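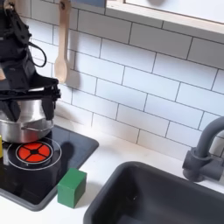
儿童厨房台面图集:灶台区、水槽与油烟机

2024年7月17日 星期三
整理:Seo-ah Lim
校对:Mpho Fourie

本页收录玩具厨房台面一侧的图片与说明,供Radebe活动室布置和归位时对照。范围限于台面以上:嵌入式灶台、水槽、水龙头、油烟机、挂具,以及台面上的锅具、积木和玩具食物。台面以下的柜体另页记录,编号沿用Vudberg目录的旧编号。

术语约定如下。“灶台”指嵌入白色台面的黑色亮面板;“灶眼”指印在面板上的圆形或方形标记,不发热,无可动部件;“积木”指绿色方块和黄色长方块;“玩具食物”单独归类,不与积木混放。方位一律以使用者面对灶台时为准,左为锅具侧,右为水槽侧。

一、锅具与灶眼

锅具为不锈钢材质,表面抛光,容易留下指印。清洁用软布干擦,不用百洁布。灶台面板同样为亮面,锅底拖行会产生细划痕,取放时应先提起,再移动。

灶眼图案为印刷件,以红色表示加热区,外侧有白色圆形轮廓。清洁时不使用含酒精的湿巾。Imura供应的替换贴膜幅面偏大,需沿面板圆角裁切,裁切线留在深色边框以内。

摆放锅具时以灶眼圆心为基准,手柄不伸向使用者一侧。长柄锅的手柄朝左,与水槽保持最大距离。

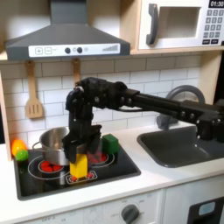
二、油烟机控制面板

油烟机为灰色,罩体呈斜面,前沿装白色控制面板。面板左侧为加号和减号按键,中部为两个深色圆形旋钮,旋钮之间有小圆形指示标记,右侧为逐级升高的条形刻度图案。

面板清洁与灶台分开进行,旋钮根部用棉签。登记时按“按键、旋钮、刻度”的次序填写,缺损项写明位置,例如“左旋钮,根部裂”。仅写“面板有问题”的记录一律退回补填。

三、水槽与水龙头

水槽为深灰色矩形,下沉式安装,与白色台面相接。水龙头为灰色弯管,位于水槽后方。本套厨房按干式使用管理,不注水。水槽内可临时放置待归位的物件,活动结束后清空。

水龙头根部的紧固情况每月检查一次。检查方法:握住弯管下段,向左右各施加轻微力,根部不应松动。弯管上段不作为受力点。Plukum提供的安装说明缺少这一步,已在活动室的副本上手写补入。

四、积木与玩具食物

绿色方块的常用位置在灶台右侧,靠近水槽。黄色长方块用于灶台前部的取放练习,可直立放置。两者的底面须保持平整,边角起毛时用300目砂纸单向打磨,打磨后擦净粉屑再放回。

橙色系与绿色的圆形玩具食物放在灶台最左端,靠侧板一侧。该处不妨碍锅具取放,圆形物件也有侧板挡住,滚落较少。
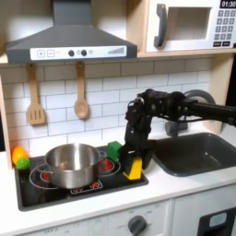
五、挂具与墙面

木制挂具两件,挂于油烟机下方的小钩:左为锅铲,铲面平直,开三道竖槽;右为木勺,长柄,勺头椭圆。归位次序不作调换,登记表按此次序排列。木勺挂位略低,属正常状态,无须调整挂钩。

木制件不浸泡,用拧干的湿布擦拭后晾干。柄部如出现毛刺,先停用,再打磨,处理日期记入登记表备注栏。

墙面为白色长条砖样式,灰色勾缝。勾缝处积灰较砖面明显,用软毛刷沿横缝清理,再清理竖缝。侧板为木质,不使用喷雾清洁剂。

六、归位核对

核对从左至右进行:玩具食物、锅具、灶台面板、积木、水槽、水龙头;随后核对上方的挂具与油烟机面板。两人核对时,一人读表,一人查看实物,中途不换手。

遗失件在登记表上画圈,不划去原条目。补件到货后在圈旁签名。

柜体、门板与铰链见下一页图集。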